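Chores by machine: gallery
Posted 05/03/2023

Whether machines can do household and shop-floor chores yet depends on which chore is meant and how much help is allowed. The Ilton bench has been used to look at the second half of that question. Tasks are chosen because people do them without thinking: lifting, carrying, folding, wiping, putting back. Each is attempted with two grippers and no change to the object. No tags, no coloured dots, no special handles.

The rules are short. A task counts as done when the object ends up where it should be, undamaged, with no hand on it in between. A person may reset the table between attempts. A person may not nudge, steady or turn anything once the arms have started. Time is noted, but a slow success is still entered as a success.

Carrying is the group with the widest spread of results. Boxes with flat sides are close to solved on a clear table. Bags are not. Baskets sit in the middle, as the handles are fixed in place but seldom the same shape twice, and the weave gives a little under load. The Drurnus fingers used on the bench are flat on the inside and were made for cartons. On a round handle they touch along a thin line, so grip force has to be set higher than the weight alone would suggest.
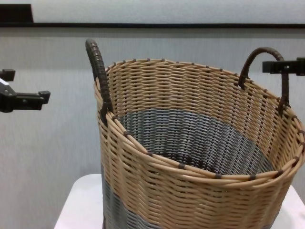 Round basket, two arched handles. Left gripper open and clear of the handle, right gripper at the top of its own.

Frerichs wrote in to object to the whole category, on the grounds that a lift from a bare table says very little about a stockroom or a landing. Baskets at work are full, the comment went on, and they stand on the floor between other things, and someone wants them moved now. Try it with 2 kg of loose goods in the bottom and a door to get through, and then publish the number.

The point about load is accepted. An empty basket is the easy case and is listed as such in the results. Uneven contents move the centre of weight away from the line between the handles, and the basket then swings about that line when it leaves the table. Two arms can damp the swing if both report force at the wrist. The older Virkitz controller reads force on one side only, and the other arm follows by position.

Doors are outside the scope of a fixed bench. A moving base would be needed, and with it a different set of safety rules.

For loaded lifts the plan is as follows. The contents will be dry rice in sealed bags, 300 g each, added singly until a lift fails or the handle bends visibly. Each load will be tried around 30 times. Failed lifts will be sorted by cause: missed handle, slip, collision with the rim, or stop by the force limit. Results go up in June, on the same page as the folding tests.

Comments on method are welcome. Please give the object, its weight and the surface it stands on.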